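The bus out to Hirarville takes longer than you'd think, so bring a snack. I ate mine before we'd left the highway, and then I spent the rest of the ride reading the leaflet for the Martens farm open day, which my neighbor Moataz Tawfik had stuck in my mailbox with "GO TO THIS" written across the top. Well, I went! Potatoes all day, more or less, plus a cider barn and a very long line for soup.
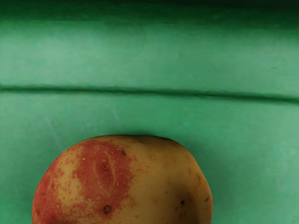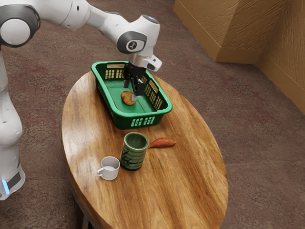 ## Getting in and getting around

Parking was in the lower field, and from what I heard it filled up early. The bus drops you at the end of the lane instead, and then it's a flat walk past the old grain store (nice brick, pigeons everywhere). Entry was free, but the field tour was 13 dollars and I'd say pay it. You get a wagon ride, a guide and a paper bag to fill at the end, and my bag came home so heavy that the handles gave up at my front door.

They had a map by the gate with the barns lettered A to F, only the letters on the barns themselves were from some older system and didn't match. I walked into the seed store twice looking for the restrooms. The restrooms are behind the cider barn. You're welcome.

## The field tour

Our guide was Rosalinda Navarro, who runs the planting side, and she was terrific - funny, fast, and not at all bothered by the kids throwing dirt clods off the back of the wagon. The farm grows 19 varieties now. She stopped at three plots and dug up a plant at each one with a fork, so we could see how differently they set. One kept its tubers bunched up right under the stem and another had them wandering off practically into the next row.

I've grown potatoes in buckets on my back steps for years and I still learned a bunch. I'd been watering right up until I dug them, and Rosalinda likes to stop well before that so the skins can firm up. She also leaves them in the ground a couple of weeks after the tops die back. I always get impatient and go in with a trowel the minute things look brown, which explains my sad, peeling crop last year (and the year before).

Somebody asked about green potatoes and she was pretty firm: keep them in the dark, cut away any green, and throw out the ones that are green all over or taste bitter. My aunt used to keep hers in a wire rack in a sunny kitchen window. I thought about that rack a lot on the wagon.

## The storage barn

Cold in there! Take a sweater even if it's warm out. The back half is all big crates stacked up to the rafters, with fans pushing air through, and the smell is wonderful if you like dirt, and I do. The crop for January gets held there, and they check it by walking the rows and sniffing, among other more scientific things.

They line the crates with a breathable cloth called Fletex, and there were offcuts in a box by the door for anybody who wanted one. I took two. One is already over my bucket of carrots and the other one the cat has claimed.

## Soup, cider and the tasting table

The soup line was my only real gripe. I stood in it long enough to get to know the couple ahead of me and both of their dogs. Leek and potato, thick, with a heel of brown bread, and I went back and bought a second cup for the bus, so it can't have been that bad a wait.

At the tasting table you got small boiled pieces of different varieties on toothpicks, no salt and no butter, and you wrote down your favorite. Mine was one they call Skundeck, a waxy one with an almost chestnut kind of taste. The man next to me said it tasted like candle. We agreed to disagree. It's good in a salad with mustard and chopped pickles, and I've made that twice since.

Cider was pressed on the spot and sold by the cup or the jug. I got a jug. See above regarding bag handles.

## If you're going next time

- Wear boots. The lane was fine but the plots were sticky.
- Bring cash for the soup. The tasting and the storage barn are free.
- Field tours last 90 minutes, and the first one of the day is the quietest.
- Bring your own bag, a strong one.
- The last bus back leaves before the cider barn closes, so don't do what I nearly did.

Moataz wants a report over the fence tonight, and he's getting four of my Skundecks and half the cider. I've put my name down for the seed potato list too.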